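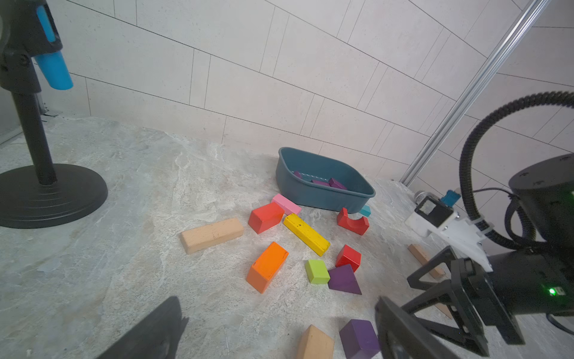 写真:Vutance編集部

木の積み木は子どもの創造力を育てる、という話を疑う人は少ない。育児雑誌でも、出産祝いの売り場でも、判で押したように同じことが書いてある。私はどうも腑に落ちない。積み木が悪いと言いたいのではなく、積み木に背負わされているものが多すぎるのではないか。

このところよく目にするのが「出しっぱなしも遊びのうち」という考え方だ。Toftの木製積み木に付いてきた小冊子にも、すぐに片づけさせず、散らかった状態から次の発想が生まれるのを待ちましょう、とあった。待ってみたことのある親なら、その先を知っているはずだ。夕飯の時間になっても発想は生まれず、三角の角を裸足で踏む。

では片づければよいのかというと、こちらにも流儀がある。Sultleyという整理収納の教室は、形ごとに仕切った浅い箱を勧めている。長方形は長方形、アーチはアーチ。私も昨年の7月に一式そろえてみたが、仕切りどおりに戻していたのは大人だけだった。子どもは手近な容れ物に放り込む。濃い青緑のたらいに紫の積み木がいくつか入り、赤いアーチや無塗装の板は卓の上に残る。片づけの途中なのか、遊びの途中なのか、見ただけでは区別がつかない。私はこの区別のつかなさを、教育の成果とも、しつけの失敗とも呼びたくない。

値段のことも書いておく。Jiradardの店頭で、96個入りの箱に「一生もの」という札が下がっていた。一生、積み木で遊ぶ人がどれだけいるだろう。わが家で実際に手に取られるのは、決まった8個ほどの顔ぶれで、残りは箱の底にある。多ければ多いほど世界が広がるという理屈は、売る側には都合がいい。数が増えれば、拾う手間も増える。

色の効能というのも怪しい。原色は刺激が強い、だから白木がよい、と言う人がいる。いや、鮮やかな色こそ感性を育てる、と言う人もいる。どちらも自信に満ちているが、根拠を尋ねると話が急にぼんやりする。黄色い長い一本に黒っぽい点や擦れた跡が付き、橙色の面にも小さな傷がある。そういう積み木を前にして、色彩教育を語る気になるだろうか。私ならまず、ぐらつかずに積めるかどうかを確かめる。

傷といえば、「使い込むほど味が出る」も眉に唾をつけて聞く言葉だ。味の出た積み木を譲ろうとすると、たいてい遠慮される。新品を買うときには味が褒められ、古くなれば味は汚れと呼ばれる。都合のよい日本語だと思う。

それでも積み木を捨てろとは言わない。安いたらい一つに全部入れておき、出したければ出し、戻したければ戻す。仕切りも札も小冊子もいらない。三角柱がどこに入ろうが構わないし、たらいが少し傾いていたところで困る人はいない。创意工夫だの感性だのは、大人が後から貼った札である。貼りたければ貼ればいいが、札の分まで代金を払うのは、私はもうやめにした。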